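# Birkerau 생활로봇 작업실, 올해는 로봇 팔을 더 들이기로… "사는 것보다 놓을 자리가 먼저"

2021년 1월 9일

Birkerau의 생활로봇 작업실이 오래 끌어 온 장비 계획을 드디어 확정했다. 그릇과 컵, 장난감 과일을 올려 둔 흰 작업대에서 두 손가락 그리퍼로 물건 집기를 연습하는 그 작업실이다. 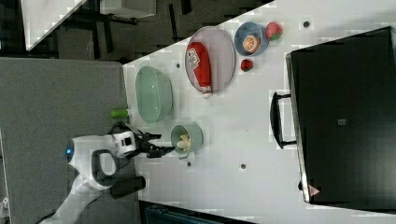 ## 추가로 들이는 로봇 팔은 2대, 우선은 임차로

작업실이 이번 주에 내놓은 계획의 뼈대는 생각보다 단순하다. 올봄에 로봇 팔 2대를 더 들이되 처음부터 사지는 않고 임차로 시작한다는 것이다. 계약 상대는 장비 임대 업체 Ketilsson이고, 임차료는 설치와 기본 점검을 합쳐 한 달에 2360유로로 정해졌다. 여름이 지나면 그동안의 사용 기록을 놓고 계속 빌릴지, 아예 살지, 아니면 한 대만 남기고 돌려보낼지를 다시 정한다. 어느 쪽으로 기울어 있느냐고 물었더니 작업실을 이끄는 Þórarinn Thorlacius 실장은 한참 웃고 나서 "그걸 지금 알면 빌릴 까닭이 없지요"라고 대답했다.

이 작업실을 아는 독자라면 고개를 갸웃할지도 모르겠다. 지난해까지만 해도 실장은 빌리는 장비를 영 마뜩잖아했고, 쓰는 사람이 제 것처럼 아끼려면 제 것이어야 한다는 말을 만날 때마다 했으니 말이다. 그 마음이 움직인 것은 지난 11월에 열린 이용자 모임부터라고 한다. 약 100명이 다녀간 그날 모임에서 가장 많이 나온 말은 새 기계 이름도 사양 이야기도 아니었고, 차례가 너무 늦게 온다는 하소연이었다. 오전반 학생들은 오전반대로, 퇴근하고 들르는 이용자들은 또 그들대로 예약표를 들여다보며 속을 태우고 있었던 모양이다.

"저는 그날 좀 부끄러웠습니다." Thorlacius 실장의 말이다. "우리는 몇 달째 어느 팔이 더 정밀한가를 놓고 다투고 있었거든요. 그런데 정작 쓰는 분들은 컵 하나 집어 볼 시간이 모자란다고 하시는 거예요. 그러면 조금 덜 정밀해도 좋으니 얼른 자리를 늘려야 맞지요. 정밀한 건 그다음에 생각해도 늦지 않습니다."

## 견적서를 식탁에 펼쳐 놓고

예산표를 처음 짠 사람은 장비 담당 Bent Bach 씨다. 기자가 찾아갔을 때도 그는 견적서를 종류별로 집게로 묶어 두고 있었는데, 가장 두꺼운 묶음은 로봇 팔이 아니라 그 주변에 붙는 것들이었다. 받침대, 비상정지 버튼, 바닥에 깔 전선 덮개, 여분의 그리퍼 손가락, 보험, 교육비. 그는 한 장씩 넘기면서 이건 뺐다가 다시 넣은 것, 이건 넣었다가 뺀 것, 하고 일러 주었고 그러는 사이에 커피가 다 식어 버렸다.

"팔 값만 적힌 예산표를 보면 겁이 납니다. 팔이 들어오는 날 바로 쓸 수 있느냐 하면 그렇지가 않아요. 볼트로 고정할 데가 있어야 하고, 사람이 어디에 설지 정해야 하고, 전선이 발에 걸리지 않아야 하고, 손가락이 닳으면 갈아 끼울 것도 있어야 하지요. 예전에 저희가 그걸 빠뜨렸다가 멀쩡한 장비를 한 계절 가까이 덮개 씌워 놓은 적이 있습니다. 지금도 그 덮개를 보면 속이 쓰려요."

그래서 새 계획에는 부대 물품을 위한 칸이 따로 생겼다. 임차료 칸에서 돈이 남더라도 이쪽으로 넘기지 않고, 거꾸로 이쪽이 남아도 팔을 한 대 더 들이는 데 쓰지 않는다는 단서도 달았다. 조금 답답해 보이는 규칙인데 Bach 씨는 이 대목을 가장 자랑스러워했다. 칸막이가 없으면 눈에 띄는 장비가 눈에 안 띄는 부품값을 꼭 먹어 치우더라는 것이다.

비교 대상에 오른 제품 가운데 마지막까지 남은 것은 Prinarano가 내놓은 소형 팔 Nalier였다. 사는 쪽을 밀던 이용자들은 지금도 이 제품을 아쉬워한다. 가볍고 설정 화면이 쉬워 처음 만지는 사람도 덜 겁을 낸다는 것이 그들의 이야기다. 다만 Birkerau까지 수리 기사가 오는 데 걸리는 시간을 업체가 문서로 약속하지 못했고, 작업실은 그 점을 끝내 넘기지 못했다. Bach 씨는 Prinarano와의 대화가 끊어진 것은 아니며, 여름에 다시 정할 때 같은 조건을 한 번 더 물어볼 생각이라고 했다.

## 장난감 딸기와 케첩병도 예산에 들어간다

로봇 이야기를 하러 갔다가 그릇 가게 이야기를 듣고 왔다고 하면 믿으시려나. 계획서를 넘기다 보면 '연습 물품'이라는 항목이 나오고, 거기에는 한 해 500유로가 잡혀 있다. 그릇, 컵, 장난감 음식, 양념병처럼 부엌에서 흔히 보는 물건을 마련하고 바꾸는 데 쓰는 돈이다.

작업대를 보면 이 돈의 쓰임새가 금방 이해된다. 연두빛 도는 컵에는 노란 바나나가 들어 있고, 접시에는 빨간 케첩병이 누워 있으며, 파란 그릇 옆에는 분홍 딸기가 놓여 있다. 사람 손에는 아무것도 아닌 물건들이지만 두 손가락 그리퍼로 집으려고 하면 사정이 달라진다. 둥근 것은 어디를 물어야 할지 고민스럽고, 테두리가 두꺼운 그릇과 납작한 접시는 다가가는 각도부터 다르다. 그래서 작업실에서는 한 가지 물건으로만 오래 연습하지 않고 크기와 모양을 자꾸 바꿔 준다.

Thorlacius 실장은 이 항목을 지키느라 애를 먹었다고 털어놓았다. 예산을 검토하던 쪽에서 장난감값이 왜 장비 예산에 있느냐는 물음이 돌아왔기 때문이다. "그래서 그분들을 모셔다가 직접 해 보시라고 했습니다. 설명은 길게 안 했어요. 조종기를 쥐여 드리고 딸기 하나만 그릇으로 옮겨 주십사 했지요. 한참 하시더니 그 항목은 그대로 두자고 하시더군요." 실장은 이 이야기를 하면서 꽤 즐거워 보였고, 기자에게도 한번 해 보라고 권했다. 결과는 이 기사에 적지 않기로 합의했다.

물품을 고르는 기준도 문서로 정리했다. 동네 가게에서 다시 살 수 있을 것, 떨어뜨려도 깨지지 않을 것, 물로 씻을 수 있을 것. 값이 조금 싸더라도 멀리서 한꺼번에 들여와야 하는 묶음 상품은 피하기로 했다. 똑같은 컵을 다시 구하지 못해 연습 기록을 앞뒤로 견줄 수 없게 된 일이 예전에 있었다고 한다. 이용자들이 집에서 쓰던 그릇을 들고 오는 것은 지금처럼 반갑게 받되, 이가 나간 것은 정중히 돌려드린다는 문장도 들어 있다.

## 자리부터 만들고 상자를 푼다

새 팔이 도착하기 전에 작업실이 할 일은 꽤 많다. 가장 먼저 작업대 배치를 바꾼다. 지금은 물건을 두는 곳과 사람이 드나드는 길이 겹쳐서, 한 사람이 연습하는 동안 다른 사람이 뒤로 지나가기가 조심스럽다. 새 배치에서는 팔이 뻗을 수 있는 범위를 바닥에 띠로 표시하고, 운반 상자와 공구는 작업대에서 내려 선반에 두기로 했다. 선반은 새로 사지 않고 창고에 있던 것을 손봐서 쓴다.

전기 공사도 남아 있다. 팔을 늘리면 콘센트만 더 꽂으면 될 것 같은데, 건물이 오래되어 한 회로에 너무 많은 장비를 물릴 수가 없다고 한다. 공사 비용은 건물 관리 예산에서 나오기 때문에 이번 장비 계획에는 들어 있지 않다. 다만 일정은 서로 묶여 있어서, 공사가 늦어지면 Ketilsson의 납품 날짜도 그만큼 뒤로 미룰 수 있도록 계약서에 적어 두었다. Bach 씨는 이 조항 하나를 얻느라 전화를 참 여러 번 걸었다며, 상대편 담당자와는 이제 서로의 감기 안부까지 묻는 사이가 되었다고 했다.

교육은 기존 이용자부터 시작한다. 비상정지 버튼의 위치를 확인하고, 느린 속도로 빈 그리퍼를 움직여 보고, 그다음에 컵과 그릇으로 넘어가는 순서다. 이미 오래 다닌 사람도 새 팔 앞에서는 처음부터 다시 밟아야 한다. 이 부분에는 불만도 조금 있는 모양인데, 작업실은 물러설 생각이 없어 보인다. 대신 교육 시간은 개인 예약 시간에서 빼지 않기로 했다.

## 기록은 단순하게

여름에 내릴 결정은 사용 기록에 달려 있다. 그래서 무엇을 적을지도 미리 정했다. 팔마다 가동한 시간, 멈춘 까닭, 갈아 끼운 부품, 그리고 예약을 했는데도 쓰지 못하고 돌아간 사람이 있었는지 여부다. 처음 초안에는 훨씬 많은 칸이 있었지만 시험 삼아 써 본 이용자들이 절반쯤에서 펜을 놓는 바람에 대폭 줄였다고 한다. 종이에 적고 싶은 사람은 종이에, 화면이 편한 사람은 화면에 적으면 되고, 옮겨 적는 일은 Bach 씨가 맡는다.

사는 쪽으로 돌아설 조건도 한 줄 들어갔다. 임차한 팔이 낮 시간 예약을 꾸준히 채우고, 그동안 나간 수리비를 임대 업체가 아니라 작업실이 냈더라도 감당할 만했는지 따져 보겠다는 것이다. 계산이 그쪽으로 나오면 구입 예산을 따로 신청하고, 아니면 임차를 이어 간다. 한 대만 붐비고 다른 한 대가 놀았다면 그 한 대는 미련 없이 돌려보낸다. 이 마지막 대목에서 실장은 '미련 없이'라는 말을 두 번 되풀이했는데, 듣기에는 어쩐지 벌써 미련이 있는 것 같았다.

이용자들의 반응은 대체로 반갑다는 쪽이다. 저녁 시간에 들른 한 이용자는 예약표에 빈칸이 생긴다는 소식만으로도 좋다면서, 새 팔이 오면 국자처럼 손잡이가 긴 물건부터 집어 보고 싶다고 했다. 그러자 옆에 있던 다른 이용자가 국자는 아직 물품 목록에 없다고 알려 주었고, 두 사람은 그 자리에서 신청 쪽지를 쓰기 시작했다.

연습 물품 신청은 작업실 입구의 쪽지함으로 받는다. 국자처럼 목록에 없는 물건은 대강의 크기와 어디에서 살 수 있는지를 함께 적으면 Bach 씨가 다음 구매 때 살펴본다. 배치 공사를 하는 동안에도 기존 예약은 그대로 유지되며, 시간이 바뀌는 사람에게는 작업실에서 먼저 연락한다.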